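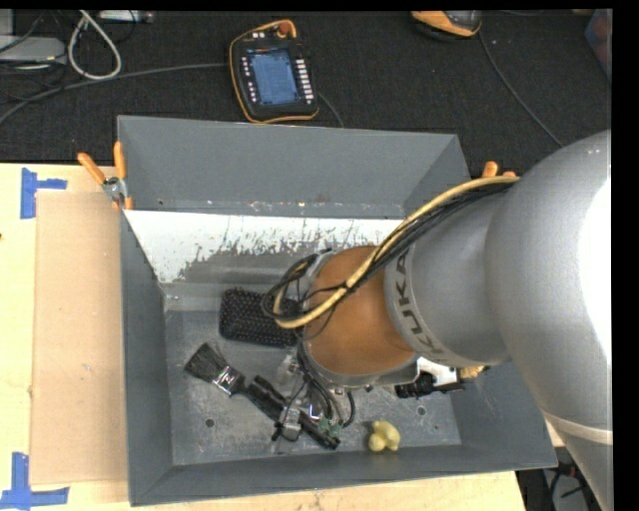

KUKA arm over the gray metal bin, brush head and paintbrush in the bottom.

Irach bin-picking starter package, review after a few months

Short version: good kit, bad quote. Buy it if you already own the arm. If you're starting from zero, read the budget part first, it's the part I wish someone had sent me.

What we bought. The Irach package is a gripper, a mounting plate, the wiring harness, a software license for 2 seats and a phone number for support. No arm. No bin, no table, no cell. We have a small shop, short runs, a lot of odd parts, and we wanted to find out if mixed picking was worth a real line item next year. So this was the test spend.

Price. Ours came to $4000 through Cusen, who were the only reseller that answered email. Shipping extra. Came in January, one box, packed well, manual was for the previous version. Newer one is on the website if you dig.

Setup. Mechanical side, one morning. Plate fit first try, bolts included and they were the right bolts, which after our last purchase felt like Christmas. Software side took way longer. The license tool wants a network connection the first time and our cell isn't on the network, so that was a whole afternoon gone. Ask for the offline key when you order. It's free, they just don't mention it anywhere.

Picking. Lumpy stuff is fine. Blocks, small bottles, rubber things, all fine. Long handles are ok if they lie flat and away from a wall. Flat wide things with bristles or a soft top, so so, you'll spend time on the approach angle. Worst spot is the corners of the bin, the arm has a big wrist and there's only so far you can tip it before something touches. I'd say we get an acceptable pick around 100 times between stops that need a person. The sales sheet was more cheerful than that.

Cables. My biggest gripe. The harness is thick and the tie points they give you are in the wrong place for a deep container. You end up with a loop hanging out by the joint and then you have to program around your own loop. Budget for a proper dress kit from day one. We didn't, and I've re-tied that bundle more times than I want to admit.

Now the budget part. Things that weren't on the quote and should be on yours:

Bin. Get a metal one, and get two of them. The inside takes a beating, paint goes first. We priced a fancy machined fixture from Odport and passed on it. Spring clamps and blue tape for position marks get you a long way during a trial. For production no, you want it bolted.

Table. Whatever you have, as long as it doesn't move. Wood top is OK for testing.

Spare fingertips. The Fajardo ones fit, part 2404, cheaper than the Irach originals and I can't tell them apart in use. Order with the kit so you don't pay shipping twice. Guess who paid shipping twice.

Floor space. Everybody measures the arm and the table. Measure the pendant, the boxes, and all the cable in between too. Ours spread out over the carpet way past where the drawing said it would.

Your time. Put hours in the spreadsheet, real ones. I put in a week and that was a joke. Triple it.

Support. Decent. They pick up the phone, they know the product, but they're gone by 3 in the afternoon our time so call early. One firmware update so far, went on without drama.

Rent or buy? Cusen does offer a rental on the same package and looking back I'd maybe have gone that way for the trial. The math tips towards buying somewhere in month five, for us. Check whether the rental includes fingertips, ours would not have.

Pros: solid gripper, fits right, support answers, no yearly fee on the license after the first purchase (check this, they said it might change)

Cons: harness layout, old manual, offline key nonsense, quote leaves out half of what you need to acutally run it

Would I buy again. Yeah, with a bigger number next to it. Take the quote, add half again for the bits above, and if your boss still says yes then go ahead. If the quote alone is already a stretch, wait a year.

4 out of 5. Loses the one for the cables. Will update when we've had it on the second bin for a while.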